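What Goes in the Bag? Packing a School Backpack for a Day at Iltbridge
Project report by Siebe Prins and Kane Donnelly

Why we picked this

We both carry too much. When our design class asked for a project on an everyday object, we went straight for the backpack, and we had so much fun with it that the first draft of this report ran to 11 pages (sorry, Trulum study group, you read all of it). Our question was simple: does the order you pack things in change how easy the bag is to use for the rest of the day?

We asked students at Iltbridge to fill in a short form about what they carry and where they put it. By the end of August we had 107 forms back, which was way more than we expected! Books came up again and again as the thing people fight with most. They go in crooked, the corners bend, and the one you want is always under the one you don't.

The items

We wanted a mix of stiff and soft things, so we used a plain black backpack, books, a sheet of paper and a mint green case. Our paperback was The Little Prince, which Kane has read more times than he will admit. It's a great test item: light, thin, and very easy to crease if something heavy lands on it. The green case is the opposite. It's boxy and keeps its shape, so it decides where everything else has to go.
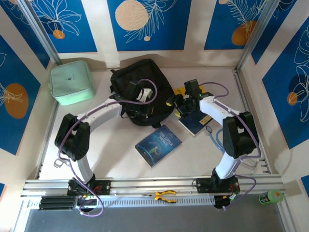
How we packed

We tried three orders. In the first, books went in flat against the back panel, then the case. In the second, the case went in at the bottom with the books standing on top. The third we called the Dumlow, after the hall where everybody packs in a panic: whatever is closest goes in first.

Each try started with the bag lying down and the case in the far left corner of the table. We gave ourselves up to 120 seconds for each one.
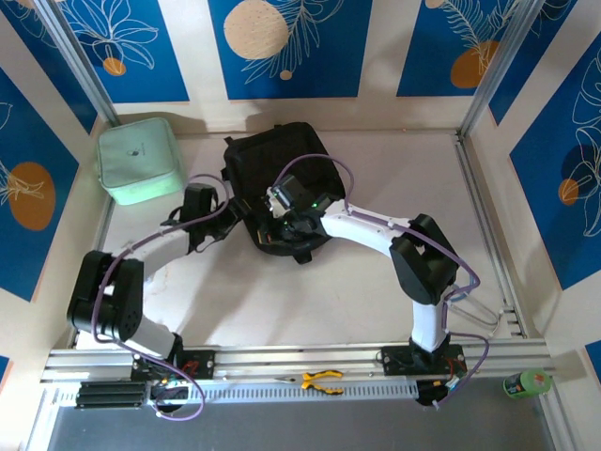

Figure 2. The black backpack on the table, with the mint green case in the far left corner.

What we found

Books first was our clear favorite. The paperback stayed flat and we could slide it out without moving the case. Case first felt neat while we were packing, but the books leaned over as soon as Siebe picked up the bag. The Dumlow was quick and also bent the paper every single time.

Laying the bag down helped more than we had guessed. You can open it wide and see into the corners, and both hands are free for the books. Siebe now packs this way at home and has Bolger, his little brother's soccer club, doing it too!

What we would change

We used only one backpack, so we can't say much about bags with a laptop sleeve or a stiff base. We'd also like to add a water bottle and a lunch box, which were on a lot of the forms. Kane wants to walk 3000 steps with each packing order and then check the book corners for damage. We've already asked if we can do that part next term.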